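24th February

Glue log, continued from the page with the tea on it.

The question remains why the bookcase joints from the Umholm job are letting go. Siwan Morris brought the second carcass back in this morning and put it on the bench without a word, which I took as a comment. Same fault as the first: shelf housings sound at the back, open at the front, glue line shiny and smooth as a boiled sweet. Glue that never bit into anything.

Suspects so far:

The glue. Schmieder hide glue, the pearl sort, from the bag opened in August. Smells the way it should, which is to say dreadful. Soaked overnight, swelled up properly. I'd love to blame the glue. Everyone would.

The pot. Dial says 60. The jam thermometer says otherwise and keeps changing its mind. At one point this morning it read 80, which would cook the strength out of anything, and by the time Siwan came to look it had gone back down and was behaving like a saint.

The workshop. Cold. Glue that is meant to stay open long enough to close up four housings is gelling before the second one is in. I timed it with the door shut and got 50 seconds. With the door open I didn't bother.

Me. Under review.

Test pieces, morning batch

Cut 21 offcuts of the same beech, planed one face each, left the rest as they came off the saw. Glued in pairs with one left over for the pot to drip on. Clamped with the Ikex clamps, apart from the pair where I used the Troreo one and remembered why it lives at the back of the drawer.
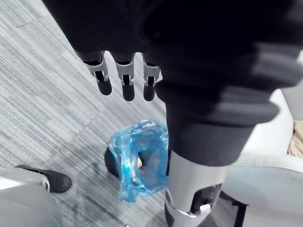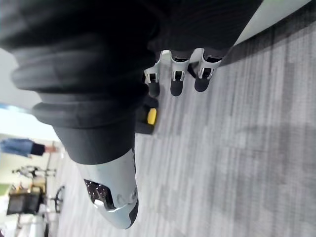 Afternoon

Broke the first few pairs over the edge of the vice. Sawn faces held and tore wood. Planed faces held if I'd warmed them first on the radiator, and came apart like a cheap biscuit if I hadn't. So it's the cold wood, as Siwan said last week, and as I wrote down at the time with a question mark after it. Question mark now crossed out in her handwriting.

Doesn't explain why the backs of the housings are fine. Her theory is that I start at the back, when the glue is hot and I'm still paying attention. Mine is still forming.

To do

Warm the shelves before gluing. Airing cupboard at home is too small, have measured.

New thermostat for the pot, or a better thermometer, or both. Do not ask for both at once.

Add a splash more water and try a 4 minute soak of the shelf ends in warm air from the heater, door shut, sign on door.

Ring Umholm and tell them next week. Siwan says I'm ringing.

Remaining pairs left in clamps overnight. Will break them tomorrow before coffee.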